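The Dishes Are Still Yours: A Skeptical Afternoon With a Robot Engineer

2018-08-18

The first thing she tells me, before I have sat down, is that I should not write that robots are coming for the kitchen. "People have been writing that since my mother was in school," she says. "I'd like one article where somebody says they're not here."

She has worked on robot arms for most of her career, the last stretch of it at Vurkon, a small company that would like to sell a tabletop arm to people who keep house. She agreed to talk if I left her name out. Her bosses are more cheerful than she is, and she has a mortgage.

I had come with a list of chores. Could it clear a table after breakfast? Could it load a dishwasher, fold a shirt, wipe down a counter? She took the list from me, read it, and handed it back.

"Pick the first one," she said. "Let's just talk about that. We'll be here till dinner."

Clearing a table sounds like one job. She says it is dozens of jobs that happen to share a piece of furniture. A person sees a bowl and a fork and a phone and knows, without deciding anything, that the bowl goes to the sink carefully if there is something in it, the fork goes to the sink any old way, and the phone goes nowhere near the sink. The arm has to be given each of those opinions, one way or another.

"And then there's the cloth," she says. "I hate the cloth. A cup is a cup every time you look at it. Somebody drops a dish towel and it's a new shape, it has never been that shape before, and you have to find a place to grab it."

I asked how often the thing gets it right. In June, she told me, her group ran 169 single pickups from a cluttered table, with no help from a person once the arm had started moving. It finished 65 of them. She gave me the number flatly and waited for me to do the division.

"Now, some of those are hard on purpose," she said. "But you wouldn't keep a waiter with that record. You wouldn't keep him through lunch." 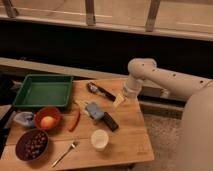
The arm over a small yellow block, with the rest of the table still to deal with.

Her complaint about most robot videos is that they are chosen. The company films all day and shows you the good part, often sped up, and the music does the rest. She has made such videos herself. One that Vurkon showed to investors took 3 days to shoot and runs for less than a minute. Nothing in it was faked, she insists, and everything you saw happened. "It just didn't happen very often."

I put it to her that this is how every product looks at first, and that early washing machines were probably terrible too. She has heard this one. A washing machine, she said, never had to understand a sock. You put the sock in the tub, and the tub does the same thing to it that it does to every other sock. The chore got rebuilt to suit the machine, and people went along with it because carrying clothes to a box beats scrubbing them by hand.

"That's the deal that works," she said. "You bring the mess to the machine. What we're trying to sell is a machine that comes to the mess, and the mess doesn't cooperate."

She is a little kinder about shop floors. Before Vurkon she worked on a packing line at a parts distributor called Tralier, where an arm moved cartons from a belt to a pallet and did it well. The cartons came in two sizes. The lighting never changed. There was a fence, and a yellow line, and if you crossed the yellow line everything stopped. She talks about that arm with real fondness.

Then Tralier tried to move a second arm one step up the line, to the bench where people picked loose parts out of bins and bagged them. The parts were small and some were shiny, and they lay on top of each other. The bench had been staffed by 2 people. After the arm went in, it was staffed by 2 people and an arm.

"One of them bagged and the other one watched the robot," she said. "Management called that a pilot."

I have seen enough of these pilots myself to believe her. Last year I spent a morning at a warehouse run by a firm called Preveck, where a machine meant to restock shelves spent most of my visit parked beside them while an employee restocked the shelves. The woman in charge of it was pleasant and full of dates. None of the dates had been met, but there were always new ones.

So what would change her mind? She thought about this longer than about anything else I asked.

A full table, she said finally, in a house nobody on the team has visited. Somebody else's plates. Food in some of the bowls, because that is how tables are. A fork lying at whatever angle it was put down. No one from the company in the room, and no one on the other end of a connection quietly steering. "Do that every night for a month and don't break anything anybody loved. Then call me."

She does not think this is impossible, and she got a bit sharp with me when I suggested she did. The cameras are better than they were. The software that guesses where to put the fingers is a lot better, and it now does fairly well on things it has not met before, provided they are hard and dry and roughly the size of an apple. There is a research effort she follows, the Usmani project, that she considers honest, mainly on the grounds that it publishes its drops along with its catches.

What bothers her is the distance between that work and the brochure. The brochure says "helps around the home." Her arm is bolted in place. It cannot go around anything. If a spoon falls on the floor, the spoon has left its world.

There is also the matter of speed, which the sped-up videos have taught people not to ask about. I asked. A careful pickup, with the looking and the planning and the slow last stretch down to the object, takes long enough that she has stopped watching them. She starts one and answers an email.

"My kid clears our table in four minutes, complaining the whole time," she said. "I can't beat that. I can't beat a twelve-year-old who doesn't want to do it."

Would she have one at home, if Vurkon gave it to her for free?

"Where would I put it?" she said. "I need the table."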